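Watch night (Senholm tradition)

Watch night is the late prayer service kept by the small end-times congregations of the Senholm district. I've been looking after this entry for a while now, and I grew up going to these things, so forgive me if I wander a bit!

Origins

The custom is usually traced to Oľga Urban, a lay preacher who settled at Serkbridge and held meetings in her kitchen every May. She taught from Matthew 25, the ten bridesmaids and their lamps, and she took the bit about staying awake very literally. Her first watch ran 24 hours. Most people went home for a sleep partway through (my grandmother did, and still felt guilty about it decades later).
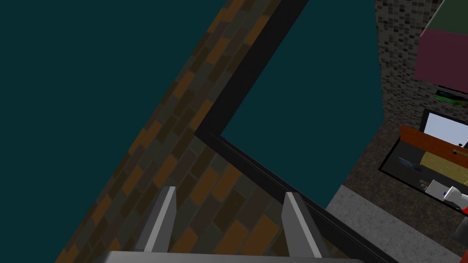
Interior with a multicoloured brick-patterned wall.

Urban's notebooks are kept at Pesbridge, catalogued as item 3817, and they're a joy to read if you can manage the handwriting. She never set a date for the Second Coming. Later writers have claimed she did, but I've been through all 4 notebooks and can't find one. What she does say, over and over, is that deception comes before the end and that believers should test everything they're told, preachers included.

The Kubíček split

At its height the movement had about 200 regular members. Then came the Kubíček pamphlet, which argued that the Tribulation had already started, and families who'd shared a pew for years stopped speaking. The Pesbridge people mostly sided with the pamphlet. Serkbridge didn't, and kept to Urban's older teaching. I lean towards Serkbridge myself, so read this section with that in mind.

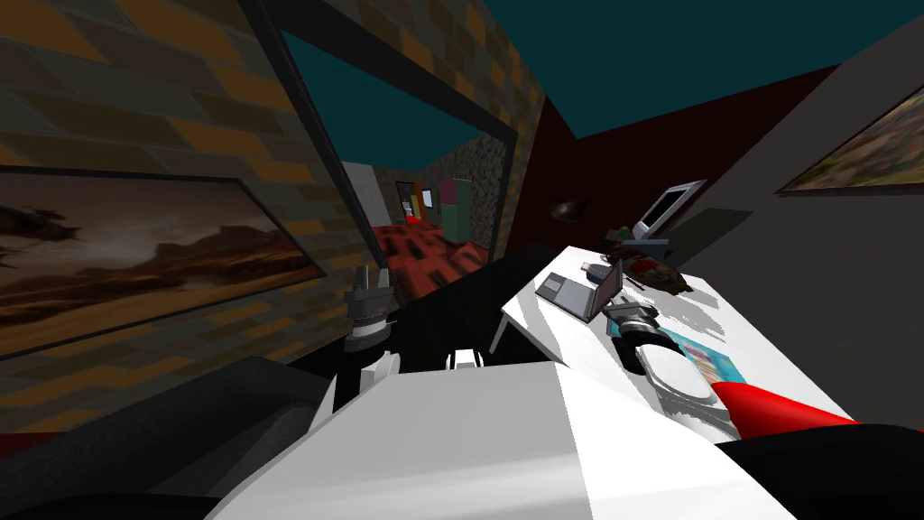
Present practice

These days a watch lasts an evening. There's a reading, a long silence, some unaccompanied singing and then supper, which is always soup. Visitors are welcome at Serkbridge but should ask first at Pesbridge. The order of readings still follows Urban's notebooks, apart from the Daniel passages, which were shortened

Last revised 6 December 2024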